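Soft plastics in Drarkden – where do wrappers go now?

Moved here in July. Old council took soft plastics, cant find anything on the Zerholm site. Chip packets, lolly wrappers etc.

Branislav Brabec
13 Aug 2023
Red lid, sorry. No drop-off since the depot shut. Ours go in the bedroom bin till rubbish night.

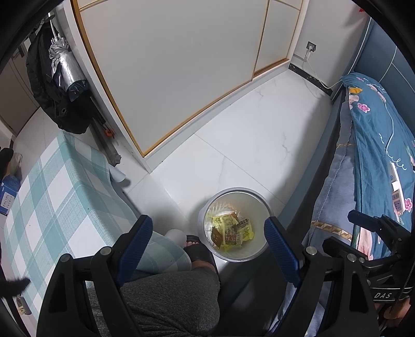 Slanina
Piltetti servo had a tub out front – worth a ring. Dont put them in the yellow lid, mate got a $200 fine.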